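November, evening

Spent most of the day on the equipment list for next year. Percy wants it in by the end of the month and I had only the arms down properly. Quintero's quote for a second pair came back higher than the spring one, and the delivery time is now 13 weeks. Roxana thinks we should order one arm now and one after the new budget opens. I don't like splitting it, but I see the point.

Grippers are the other question. The two-finger ones are fine for a spoon handle, so I can't argue for anything fancier on the strength of the jam task. I put down a spare set of fingers and left it there.

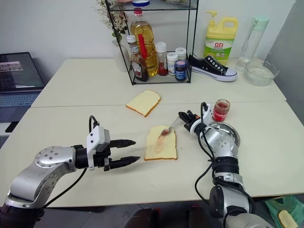 Money, as it stands

Total left is 3000 after the service contract. Spare fingers and pads from Adero come out of that, and so do cables. I want 8 spare cables this time – Yevhen says fewer, but he wasn't here in the summer. Clandon has a proper workbench that would replace the two tables pushed together. It can wait.

Groceries need their own line. Bread and jam have been going on Aaliyah's card and she had 26 receipts in an envelope. Paid her back this afternoon.

Still to do: call Premar about the wrist sensor warranty, ask Yhon if the laptop can last another year, send Percy the draft before lunch tomorrow.

Home late. Leftover soup.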